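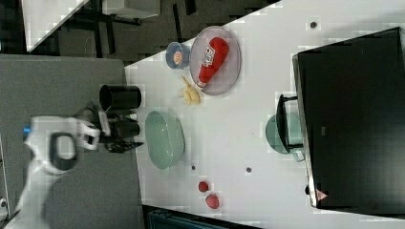 Hindier: old saves in the expansion, what carries over?

Forum > PC > Strategy & RPG > Hindier

tallowmere
ok so Clamau put up the expansion FAQ on Thursday and I've read it three times and still dont know if my save works. It says "campaigns in progress will be supported where possible." Where possible means what. I'm deep in the salt marsh act, all companions alive, never going to replay that on Ironroad. Anyone in the beta allowed to talk?

grubstake_ed
Beta people can talk as of this morning, NDA's off for everything but the ending. Short version, your campaign loads. Inventory loads. Caravan upgrades load but get refunded as points, you respec them at the first camp. Companion quests are the mess.

tallowmere
mess how

grubstake_ed
Anything mid-quest gets rolled back to the last time you slept. Finished ones are fine. Not started, fine. So finish whatever you've got open or expect to redo it. I lost most of Hashmi's tower, all of the upper floors, had to climb the stupid thing again.

vireo
Hashmi's tower twice is a war crime

pennyloaf
I like the tower! Best music in the game, that bit where the drums come in once you get over the bridge. Would happily do it again tbh, did it on both my runs with the lantern off.

vireo
pennyloaf you are not well

oxbow_lane
Going to be the grump here. Why is this ok? Wellaseo are charging near full price for an expansion and the "support" is your quests get wound back. Other studios manage to carry a save over. If they changed the quest flags they should've written a converter. It's a publisher deadline, ship in November whatever state its in, fix it after.

grubstake_ed
It's not a converter problem though, they rebuilt how companions remember stuff. Old system was just a list of done / not done. New one tracks what they saw you do. No way to convert what was never written down in the first place.

oxbow_lane
Then default it. Assume neutral. I'd take neutral over redoing hours of quest.

grubstake_ed
They tried that in the first beta build and it was awful. Everybody talked to you like a stranger. Maro asks your name in the middle of his own funeral quest. I'd rather have the rollback.

marshlight
ok wait that's kind of amazing
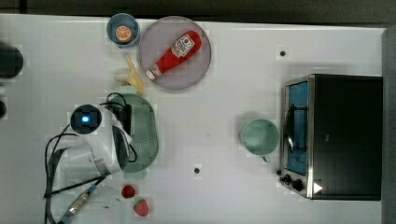 anyway, actual info, bc I've been keeping notes from the beta and someone should post them in one place.

Saves from the base game: load, as Ed said. You get a warning box, click through.
Saves from the modded base game: load if the mod only touched portraits or UI. Anything that adds items, strip it out first and make a new save without it, THEN update. I didn't and my stash is now full of grey squares.
Ironroad saves: load but you cant make a backup copy in the menu obviously. Copy the folder by hand.
Cloud saves: turn sync off before you update. Mine pushed the old file over the new one, twice.
Difficulty: can be changed once after loading, even on Ironroad. One time only, it asks.

Companion limit goes up to 6 from whatever you had. The new ones don't show up until you reach the second harbor so dont panic if the camp looks the same.

tallowmere
thank you, this is what the FAQ should've been. Is the difficulty thing up or down?

marshlight
either. I went down, no shame, the new bandits hit like trucks

vireo
some shame

dunlin_77
Question about the card game. Do decks carry over? I have the full heron set and if that's gone I am simply not installing this.

marshlight
Decks carry. Heron set is fine. But they nerfed the double draw so the set is a lot worse than it was, sorry

dunlin_77
what do you mean nerfed the double draw

marshlight
It costs a turn now. Draw two, skip your next play.

dunlin_77
That's the whole set!! the set is nothing without it. who asked for this

pennyloaf
Me a little. Every innkeeper game was over in a minute flat with herons, I stopped using them just so it felt like playing something. My sister only plays the card game, doesn't touch the rest of it, and even she benched them.

dunlin_77
So don't use them! It's single player! Balance in single player is the most pointless thing a dev can spend time on. Nobody is harmed by my birds.

oxbow_lane
Agree with dunlin on this one. Leave solo stuff alone.

grubstake_ed
There's a tournament in the expansion, an in-game one, in the harbor. You play the champion at the end and with the old herons she never got to take a turn. I think it had to change. Could've been done with more care, fine.

dunlin_77
give the champion better cards then

grubstake_ed
I mean yeah, that was my feedback too. Went in the form. They read the forms, some of it got changed.

vireo
what got changed? I filled in so many of those things

grubstake_ed
Caravan respec used to cost gold, now free. Map markers stay put after a load. And you can skip the boat intro. Boat intro was most of the complaints I saw.

vireo
BOAT INTRO SKIP. ok I forgive everything

keld
Did anyone watch the dev stream? Sadia Zaidi did the whole save question near the end, after the music part. Her take was they had 7 months on the companion system alone and the rollback was the thing they liked least about it. Also said they're looking at a patch so mid-quest saves start at the last objective and not at the last sleep. No date on it.

oxbow_lane
"Looking at" means never.

keld
Maybe. She sounded ok about it. She also said on the last game that they were looking at controller remapping and that did show up.

oxbow_lane
A year late.

keld
it did show up though

tallowmere
Do you have a timestamp for that? stream's huge, I'm at work

keld
Not handy, it's past the bit where Čestmír Oravec plays the harbor theme on the little organ. If you hear organ keep going. Chat goes nuts, you'll know.

pennyloaf
The organ was so good. Harbor theme is going to wreck me. Does anyone know if the soundtrack's separate or in the bundle? Wellaseo store page has it listed both ways

marshlight
in the bundle, only the base game one. New tracks are sold on their own I think. Page is confusing, don't quote me.

pennyloaf
boo. buying it anyway

lowtide
Bit off topic, been reading while I wait on a reinstall. Is it worth starting fresh instead? I have an old save, 17 hours in, can't remember who any of these people are or why I have so much rope.
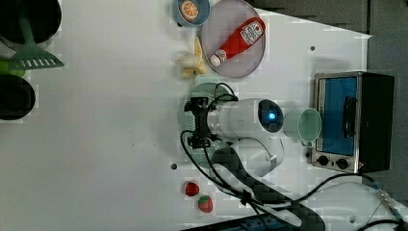
The toaster oven end of the table, green cup on its side.

Other option is I watch a recap and carry on. I had a decent caravan going, good mules. But I have no clue what I promised the ferry woman and I feel like that's going to come back.

vireo
it comes back

grubstake_ed
Start fresh imo. The companion memory stuff kicks in from the prologue on a new game and it makes a real difference. Little things. I stole a cheese in the first village and got told about it on the final mountain.

marshlight
Disagree, carry on. Prologue is slow and it's exactly the same, no new scenes in it at all. You'd be doing two evenings of tutorial for one cheese joke. The memory works fine from wherever you load, it just doesn't know the early stuff.

grubstake_ed
There's more than the cheese

marshlight
name some

grubstake_ed
The goat. The bell. What you say to the kid at the well. I'm not spoiling the rest but the kid one is big.

marshlight
ok the kid one is good I'll give you that

lowtide
what kid

vireo
fresh start, lowtide. you need the kid

lowtide
Ugh ok. Fresh it is. Any reason to keep the rope

pennyloaf
Always keep the rope

tallowmere
Reporting back. Finished everything I had open last night, slept at the inn, copied the folder, sync off, then put the beta branch on to test. All loaded. Caravan points refunded, quests all there. One odd thing, my lantern is now called "lantern_old" and I cant sell it.

marshlight
Known. Harmless. Drop it on the ground and pick it up, renames itself.

tallowmere
worked, cheers

oxbow_lane
So to be clear the official way of keeping your save is finish your quests, go to bed, copy a folder by hand, switch off a feature they sell the game on, and drop your lantern on the floor.

tallowmere
ha. yes. Took me ten minutes though, I've had worse

oxbow_lane
I'm waiting for the patch. Or a sale. Not paying to test it for them.

keld
Fair. It'll be in the winter sale knowing Wellaseo

dunlin_77
Update from me. Played the beta with herons anyway. Lost to the innkeeper in the FIRST village. The one who plays nothing but turnips.

vireo
LMAO

pennyloaf
Try them with the mill card. Lets you play off turn so the skip doesn't bite as hard. You need to put it down first though or it does nothing. I run two mills and a fox.

dunlin_77
I don't want mills. I want my birds how they were. There's going to be a mod, right? someone's doing a mod

marshlight
There's one in the works, a guy in the mod channel has the old draw back already. Card changes are safe for saves as far as I know, its only added items that break. Wait for the real release though, beta files keep moving around

dunlin_77
ok. ok good. I can wait

sorrel_b
Does the rollback happen every time you load or only the first

grubstake_ed
First only. Once you've saved in the new version you're done, it never touches it again. You can't go back to the old version with that save though so keep the copy.

sorrel_b
And if I'm in the middle of the tower, like right now, on the stairs

grubstake_ed
When did you last sleep

sorrel_b
roughly never

vireo
oh no

grubstake_ed
There's a bedroll on the landing behind the broken loom. Go down one floor from the owl room, left side, looks like a wall. Sleep there and you're good up to that point.

sorrel_b
I've been through here so many times and never saw that. Going now

pennyloaf
Turn your lantern off on the way down, trust me, the drums

sorrel_b
found the bedroll. also fell off the bridge. reloading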